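Furkis Tabletop, the Skuvirside Room: A Gallery

I have spent a month of evenings with Furkis Tabletop, a simulator for people who want to program a robot arm and don't have anywhere to put one. I am firmly in that group. My apartment has one table, and I eat on it.

The package comes from a small shop in Larnoston. You pay roughly 176 dollars a year, you download something enormous, and you get an arm called Inga, a drawer of 64 household props and a handful of rooms to set them out in. I stayed mostly in the room called Skuvirside, since it's the only one that loads on my computer before I lose interest. The pictures are all renders from one setup. Click around, it's free, unlike the software.

The props first. Whoever stocked the drawer has been inside a normal kitchen at least once. You get mugs, plates, a bowl, a banana, and crates you can see through, plus a Rubik's cube for anyone who feels that putting away dishes lacks mystery. The Spam can is my favorite. It has the label and everything, and my code has approached it from every direction except the useful one.
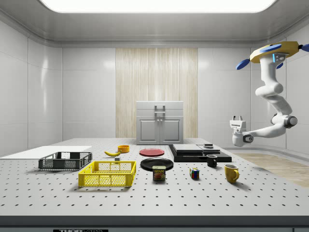 Refilwe Jacobs wrote in to say the prop drawer is the best reason to buy the thing and also the worst, because after the first week you want your own mug in there, and importing your own mug takes a whole weekend. She got hers in eventually. It weighed as much as a car until she found the units setting.

I can confirm the part about the units setting. It lives in a menu called Extras, two levels down, next to the one that changes the color of the cursor. The manual covers it in a single sentence and then goes on for a page about the cursor.

On to Inga herself. The default view is from across the room, which is fine for watching and poor for learning anything, so I went in close. The modeling holds up better than I thought it would. The white shell is glossy in the way that real shells are glossy in brochures, and there is a ring of buttons on the arm with a light in the middle one and tiny colored marks on a couple of the others. Somebody drew little icons for those. I have squinted at them and I still couldn't tell you what they say, but I respect the effort.

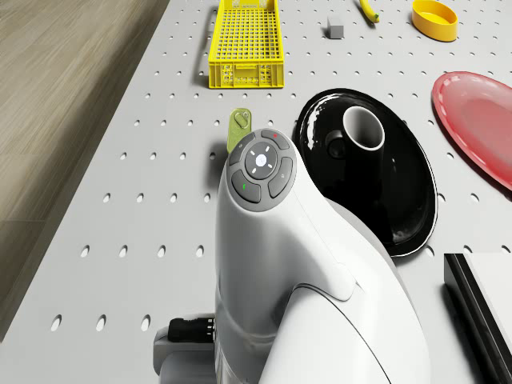
One reader disagrees with me about all this polish and would happily trade every shiny surface for a log file that says why a grasp failed. The current one says "grasp failed." The same reader adds that support answered within the hour, very politely, and suggested trying the grasp again.

Fair enough, on both counts. The log is thin. I have started keeping my own notes on paper, like a ship's captain, and they are not much better.

What you're paying for is repetition. You write a routine once, set the room going and leave it to run overnight with the props moved a little each time. My longest batch so far went to 3,206 attempts at one tidy-up routine. On a real arm I would have had to stand there picking mugs up off the floor. On Furkis I slept, and in the morning there was a spreadsheet with a great deal of red in it. I had coffee and read it the way other people read about their sports team.

Pulling back for the wide view, you get the cabinet on the left, the two crates on the right, and the yellow mug under the gripper. I like the long end-on camera best. You can judge the distances from there, more or less, and the big pale floor with all its holes makes everything look as if it's happening in a very clean waiting room.

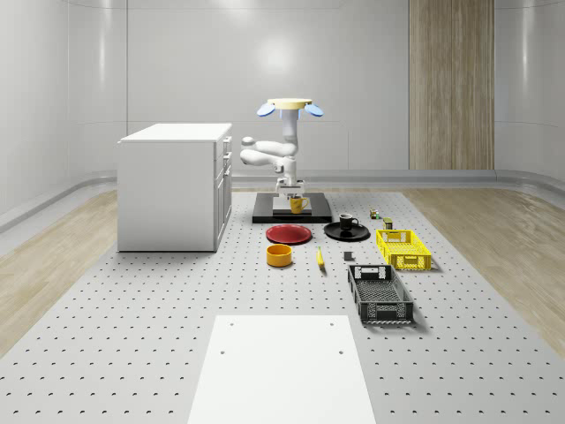

The camera controls are another matter. There are presets, which are good, and there is free movement, which is like steering a shopping cart with your forehead. I use the presets. Save your own the minute you have one you like - the program forgets where you were standing when it closes, and it closes more often than I'd call polite. An update in November is supposed to fix that. The last update was supposed to fix it too.

Things I would tell a friend before they spent the money: get more memory than the box says. Run the beginner lesson even if you think you're past it, as it contains the only explanation of how the gripper decides it is closed. Don't turn on the "natural clutter" option until you have something working on a neat table. I turned it on the first night and learned nothing except humility, and I already had plenty of that.

Would I renew? Probably. I've paid more for gym memberships and got less movement out of them. The overnight batches are worth it to me, and Inga has never once knocked over my actual dinner. If they'd spend a month on the log file and leave the reflections alone, I'd stop complaining, or at least I'd complain about the cursor. 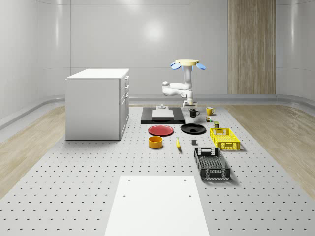 Gripper above the black mug, crates to the right.

Corrections and mug stories: use the contact form | All text copyright the author | Page updated 2025-07-22 | Back to top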